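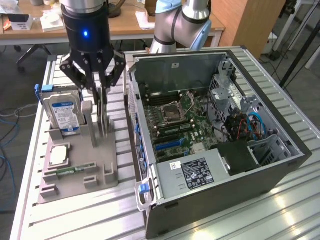

I've been putting computers back together since college, and I still get a little thrill from having all the parts laid out before I start! This one is an old office tower that Florin Pop talked me into (he wanted it out of his hallway, I wanted a weekend project, everybody's happy). I'm a big believer in a parts tray. The drive stands up in its own slot, the processor gets a square pocket, the memory has a long groove, and nothing rolls under the couch. My old system was a cereal bowl, and I lost 17 screws to it over the years. The tower goes on its side with the panel off, and I always like to look at the empty socket for a minute before anything goes in. Those little brackets and levers make me nervous every single time, and I've bent pins before, so I take it slow and keep the coffee on the other side of the room.

Jacinto Ochoa wants the finished machine for his shop, mostly for invoices and the radio. I told him 50 bucks and a sandwich.
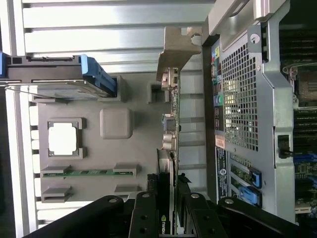

He also asked if it could run the big label program he uses, Flosstead, and I said let's see it start up first! Memory is my favorite part of any build. You open the clips at both ends, line up the notch, press down evenly, and the clips come in with that great click. Cards take more patience, and I still try the bracket the wrong way around at least once. If you're doing one of these yourself, go easy on old plastic. The blue latches on this kind of case are nice to use, but I snapped one on a different tower last December and spent weeks hunting for another.

Next up is thermal paste, and then I have to find the side panel, which I'm pretty sure is behind the dryer. More pictures when I get to the cables.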